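The Dahlia Bench
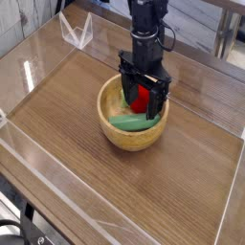 Last changed: 16 April 2019

Svenja Pichler cut the last of the dahlias before breakfast, because frost was forecast and she did not want to lose them. She laid them on the bench in the shed and went back for the asters. By the time she had finished, her sleeves were soaked to the elbow.

The show at Bralelgate was the next morning. She had entered one class, a vase of mixed garden flowers, not more than 140 stems of anything you liked so long as you had grown it. Most people used twenty. Her mother had always gone for the full number and had once been asked to move her vase to the floor.

The good vase was in the house, on top of the dresser. It was gray stoneware with a chip in the foot. Svenja filled it with water, carried it out to the shed and set it down beside the flowers. Then she stood and looked at them for a while.

There were the dark red ones, which her mother had called Loreo. The name was not in any catalog. Svenja had looked. There was a yellow pompon she had bought at the garden center on the Zalell road, and there were asters, some fennel gone to seed, and a few stems of sedum. She put the fennel in first. It leaned. She took it out and cut it shorter.

At ten her brother telephoned.

"Have you dug up the tubers yet?" he said.

"Not until the leaves go black."

"The buyers want to know what stays in the garden."

"Tell them the apple tree stays."

"They know the tree stays, Svenja. It's a tree."

She said she would make him a list. He said the end of September would be fine. Neither of them hung up right away. She could hear his radio.

"What are you putting in the vase?" he said.

"The red ones, mostly."

"Good," he said.

She worked until noon. She used nine of the Loreo and kept the pompons low, near the rim. The sedum she left out. When she turned the vase, the back looked better than the front, so she made the back the front.

There was one stem over, a red one with a bent neck. She put it in a jam jar on the windowsill, next to the twine.

In the afternoon she wrote out the list. Apple tree. Both water barrels. The rhubarb. The roses along the fence, which were too old to move. She wrote "dahlias" and crossed it out. Then she went to find the crates in the attic, and some newspaper, and a pencil soft enough to write on the labels.

It was already cold when she locked the shed. She went back once to check that the window was shut, and it was.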